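Last updated: January, 16:10

Robot starts work on the vegetable display at Haruna

Produce staff at the Haruna store have begun sharing their morning shift with a two-armed robot supplied by Nisano. The machine is run on the cabbage section first, where stock is bulky and has to be lifted one piece at a time.

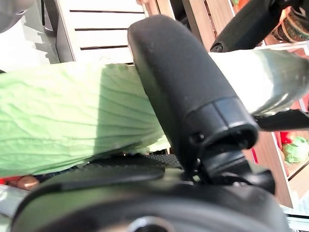
What changes for staff

The store employs 9 people in produce. None will lose hours, the company said, but the early start moves from 4am to 6am and two of the shelf-filling duties become checking duties. Training was provided by Joltier and covers stopping the arms, clearing a dropped item and handing a crate back to manual work.
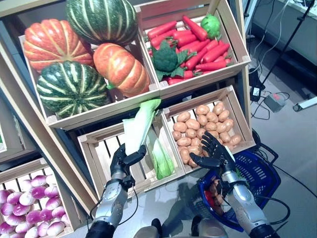
One member of the produce team said the later start was welcome but that she wanted it in writing, along with the pay rate for checking work. The union branch has asked for the same.

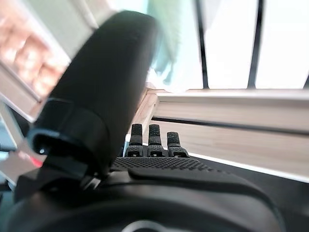 Nisano plans to keep the trial going until spring and then decide on its Fedora store, which is larger. Managers there have asked how well the hands cope with soft goods. The textured fingertips and the dotted surface across the palm are meant to give grip without squeezing hard, and bruised stock will be logged each day.
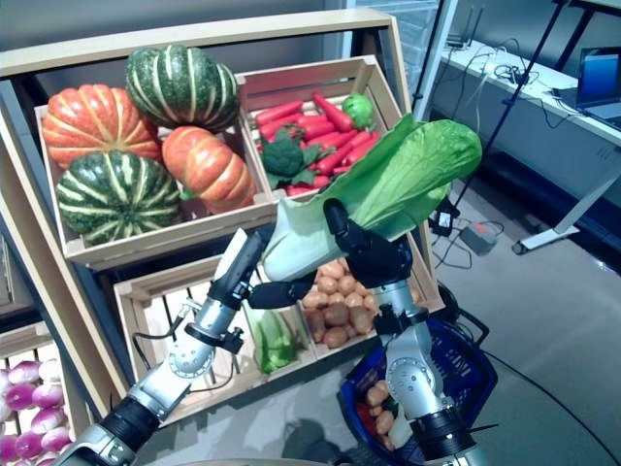 The trial allows for up to 200 items a shift, with staff filling the rest by hand. A first report on hours and waste is due in March and will be shared with both stores.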